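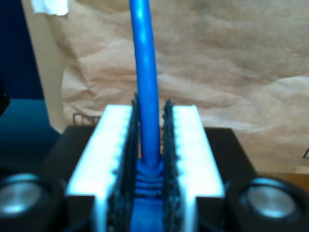 ## 4. Rules for holding cabled connectors

**Figure 3.** Parallel fingers closed on the ribbed boot and body of a blue cable connector, with the cable rising freely between them.

We come now to the part of the work that gave us the most argument and, in the end, the most pleasure, namely the writing of a few plain rules about how a gripper should take hold of a connector that still has its cable attached. Our two sites, Gultgate and Ziltoren, had each grown their own habits over time, and when Sawsan Masri first laid the two sets of work instructions side by side it was plain that people were using the same words for rather different things. "Hold at the plug", for example, meant the hard body at one site and anything below the bare cable at the other. A good deal of what follows is simply an attempt to be kind to the next person who has to read such an instruction.

### 4.1 Where the pads may press

The first rule is that the pads press on the connector body or on the ribbed boot, or on both together, and never on the round jacket above. The grip in Figure 3 is of the last sort: the dark, rough pads sit on either side of the boot and of the connector below it, and the cable itself is left alone. We had long talks about whether the boot ought to count as a holding surface at all, as boots differ a great deal in stiffness from one maker to the next. Joelle Kassab argued for allowing it, and the draft now does so, provided that the body is held in the same grip. A boot held on its own is allowed only for carrying, and the connector must be gripped afresh before it is pushed into a socket.

### 4.2 The free cable

The second rule asks that the cable leave the gripper along the line between the fingers, without being bent over the top of either one. This sounds almost too simple to write down, and yet of the 700 logged grips we went back through for this section, 533 met it as it stands. Many of the rest had been marked as good by the operators, who were looking (quite reasonably) at the plug and had been given no reason to look any higher. We have therefore asked that the check be made from a view in which the fingers, the boot and a fair length of cable can all be seen at once.

### 4.3 Light and the pale finger tops

Pale fingers under a strong front light can come out very bright in a picture, while the pads and the housing behind them sink into shadow. The tops of the fingers in Figure 3 show this well enough. Wael Slaoui's advice, which we have taken over almost word for word, is that the lighting should be judged by the pads and the boot, and that a reviewer may accept an overexposed finger top so long as the line of contact can be made out. Where it can't, the grip is to be recorded as "not judged", a label that neither site had before and that both now use rather gladly.

### 4.4 What the rules leave open

The draft was agreed on 26 February 2022 and was tried on 305 further grips at Ziltoren before we settled the wording given here. It says nothing on the force of the grip, which depends too much on the pad and on the connector for us to offer a single figure, and nothing on worn pads, a matter that Flor Guzmán has taken up separately and hopes to report on in October. Nor does it cover two cables held together. Gultgate would like this added, and we expect to come back to it once the wording on boots has been in daily use for a while longer.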